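How to descale a kettle without starting a feud

Rutness water is hard enough to stand on, and Flarnton's is worse. If your tea has a crust, carry on reading.

Mix 200 ml of white vinegar with the same of water and pour it in.

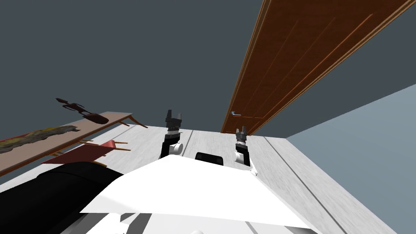
Bring it to the boil, switch off at the wall and go away for an hour. Open a window first - the smell has opinions.

Tip the lot down the sink and look inside. Stubborn flakes need a second go, or a soft brush if you own one you no longer love.
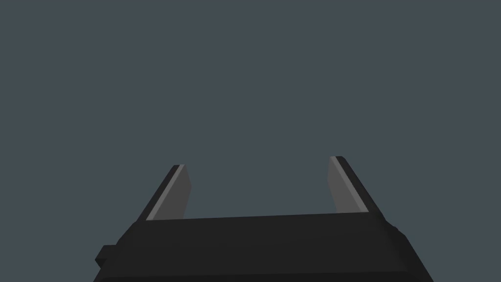 Gripper, fingers up.

Rinse, boil a full kettle of plain water and throw it out. Do this 2 times. Skip it and your guests will get pickled tea. 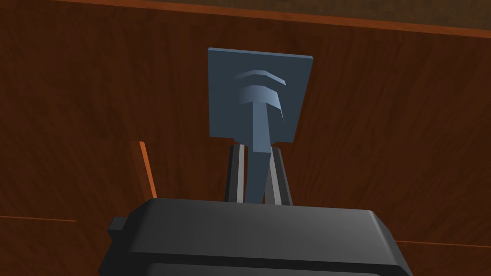

Skelley writes that citric acid does the same job without the stink, and that one spoonful is plenty. Fair enough. Use it in the same way, and rinse just as well.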